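Focus stacking rails: is the motorized Hollgate worth it?

mirebank
Posted 20 April 2021
I've been stacking with a manual rail for a couple of years and I'm tired of it. The Hollgate motorized one keeps coming up, and the seller says it will do steps down to 7 microns "repeatably." Has anyone measured that, or are we all just repeating the product page? I shoot mostly insect wings and seeds, nothing past 5x.

Vasiliu_E
I have one. It works. At 5x you won't need steps that small anyway.

mirebank
"It works" is what everybody says about everything they paid for. Works how? Did you check the step against anything?

Vasiliu_E
Stage micrometer turned on a slant, 200 steps out and 200 back. It came back to the same line as near as I could tell by eye. I'm not a lab.
Emanuel

coldstop
One trip out and back tells you where it ended up, not what the steps in the middle were like. I had a rail from another maker that passed that same test and still gave me bands across every stack. Uneven steps, plain as day once I looked at the frames one by one.

Vasiliu_E
Fair, but I don't get bands.

coldstop
With what software? Some of it will smooth right over them.

Vasiliu_E
Edix, default settings.

coldstop
Well, there you go. Try it with the smoothing off and get back to us.

plapina
I'd worry less about the rail and more about what it's bolted to, and about your background. I blamed my rail for months over a gray haze that was only stray light. My black now looks like the one below, and it took no new hardware. 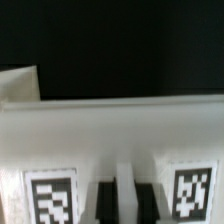
Stray light is also the first thing I'd rule out before anybody spends money on a motor. If your backdrop goes gray, the stacking program finds "detail" in it and you get mush around the edges of the wing. What you want is a black that stays almost completely even, with no texture in it, and the one in my picture has only a slightly lighter charcoal patch toward the lower right. I can live with that much. Flocking paper inside the extension tubes did most of the work for me.
Piret Lapiņa

mirebank
I have flocking in the tubes already, and my trouble is turning a knob for an hour. But I'll check the backdrop.

coldstop
Not sold on flocking as the cure for everything either. Half the haze I see people post is a dirty rear element.

plapina
Could be. Mine was clean.

mirebank
Emanuel, how many frames have you put through yours? I'm wondering about wear on the screw.

Vasiliu_E
The counter says 3,558. I did around 2,000 of those last August on one batch of beetles. No slop that I can feel. I'll run the slanted micrometer again with smoothing off and post every frame, good or bad.

coldstop
Please do. Single frames, no stack.

mirebank
Then I'm holding off until I see them.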